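# Setting up a reach check before the pick planner

This page covers adding a reach check to a two-arm laundry pickup task in Fakton. It assumes the arms are calibrated, the head camera is publishing, and you have a segmentation model that returns a mask for a garment. If you don't have the last part yet, do the Tapia mask tutorial first.

The problem is a common one. The planner gets a grasp point, tries to solve for it, fails, and tries again with a slightly different wrist angle. With the default settings it does this 30 times before it gives up. Most of those tries are wasted on points the arm was never going to reach without moving the base.

## 1. Get the grasp point in the base frame

The mask comes back in camera coordinates. Convert it before you do anything else:

```python
mask = seg.latest("garment")
pts = depth.points_in(mask)
pts = tf.to_base(pts, stamp=mask.stamp)
```

Pass the stamp. If you leave it out, Fakton uses the newest transform, and the points will be off whenever the head has moved since the mask was made.

Drop any mask that touches the image border unless it has enough points left to work with. We keep a border mask if at least 79 percent of its pixels have valid depth. A garment that runs out of view can still be picked, but its center is not where the code thinks it is, so use the highest point and skip the centroid.

## 2. Choose the arm

Pick the arm by distance from each shoulder, then check the path for furniture. A sofa arm between the gripper and the seat cushion matters more than a few centimeters of distance.

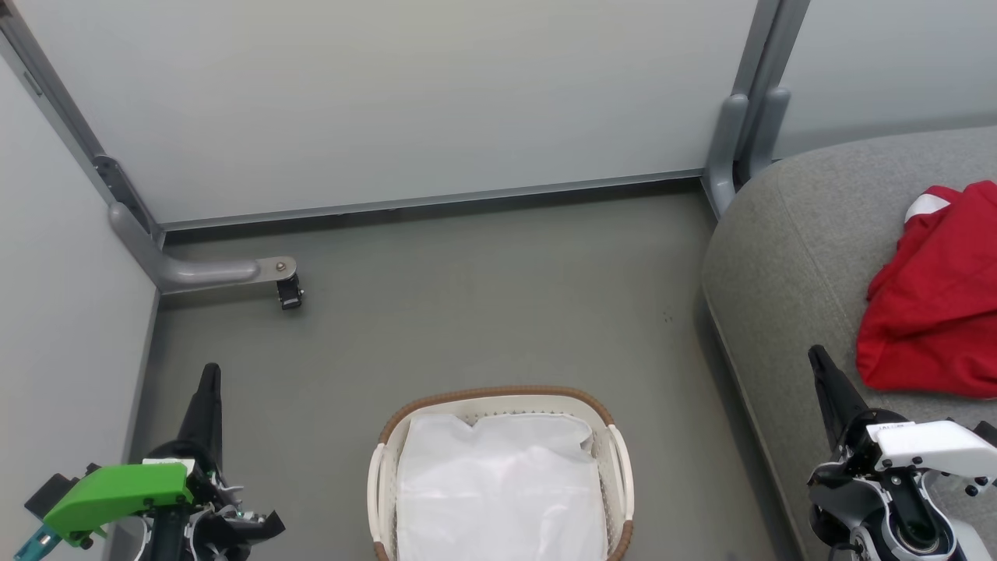 *Head camera view. The red garment on the sofa is a little past the tip of the right finger; the basket sits between the two arms.*

In a layout like this one the right arm wins on distance, but its gripper starts in front of the padded arm of the sofa. A straight line to the garment may clip it. Add the sofa as a collision box and raise the approach:

```yaml
pick:
 arm: nearest
 approach: from_above
 clearance_cm: 10
```

Don't add the basket to the same collision group. The arm has to go over the basket to drop things in, and if the rim and the inside are one solid box, every place plan will fail. Give it its own group called `container` and turn that group off for the place step only.

## 3. Run the check

```python
result = reach.check(arm, grasp, margin_cm=3)
if result.short:
 base.shift(result.suggested)
```

`reach.check` looks the point up in a saved table, so it is cheap enough to call on every new mask. The table depends on the gripper. Build it again if you change the fingers, even if the new ones look the same length.

The `suggested` value is a base move on the floor plane. It only knows about obstacles in the map, and thin things low to the ground — support feet, casters, cables — often don't make it in. Mark those by hand in the Brilstead map editor.

After the base moves, throw away the old mask and wait for a new one. Reusing it was the cause of nearly all our missed grasps in July.

## 4. Test without closing the grippers

Set `dry_run: true` and place the garment in different spots on the seat, including near the back and hanging over the front of the cushion. Watch the log for lines like these:

```
reach: right short, shift base
reach: right ok
plan: solved, attempt 1
```

If you see `right ok` followed by a long run of attempts, the table and the planner disagree. Check that both load the same joint limits. The planner reads them from the robot file, and the table keeps its own copy from the day it was built.

The check is on by default in the Diltside branch. Chiamaka Olaniyan maintains the table builder, so send her the log and your gripper file if the build stops partway.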